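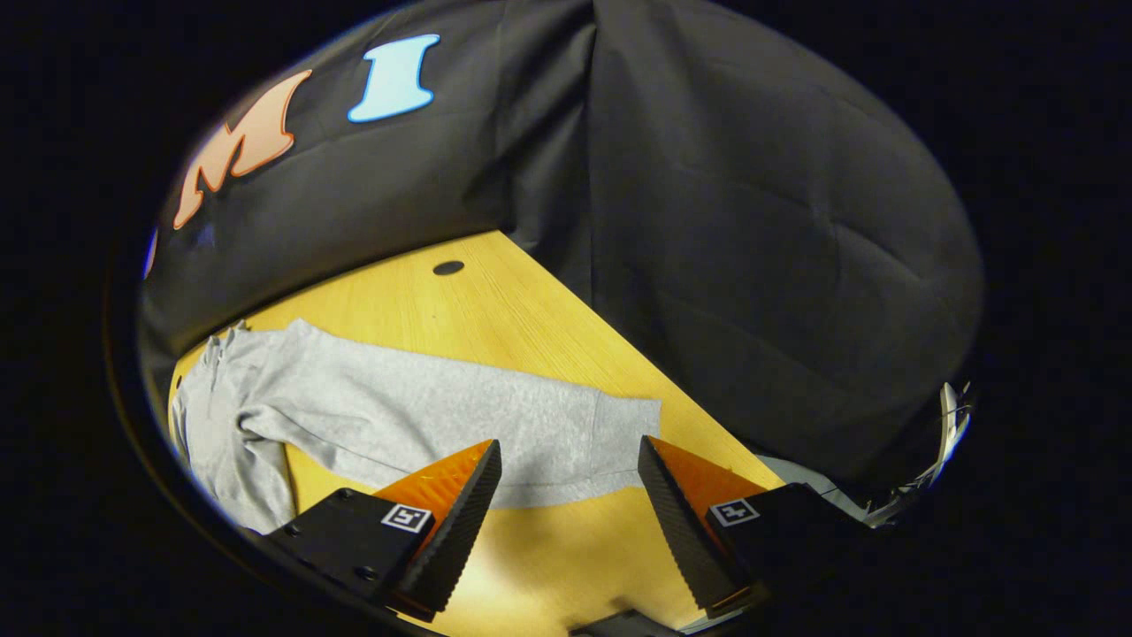 Inthorpe Clothing Exchange, minutes of the April meeting

1. Folding and sorting. Khải Tô reported that the sorting shelves are full and that tops are going out in stacks that fall over. It was agreed to use one fold for all sweatshirts: lay the body flat, bring the sleeves back across it, then fold up from the hem. The gray sweatshirt on the wooden table, with a sleeve folded back over the body, is at the second step. The sleeve leaves a thick ridge, so stacks are limited to 8 per shelf. Thin knits can go to 16.

2. Stains and repairs. Items with loose seams go in the Kosel bin. Stained items are no longer accepted at the door. Dimitriou asked whether this covers faded items. It does not.

3. Spring swap. More than 200 items were brought in before the last swap. Skaston has offered 50 hangers on loan and wants them back by the end of the month. Khải will pick them up. Children's sizes will be on the left as you come in, coats at the back.

4. Labels. Size labels to be pinned at the collar, not the cuff. Old labels to be used up first.

5. Other business. The side door sticks. Dimitriou to ask the landlord again.

Meeting closed at 8:50 p.m.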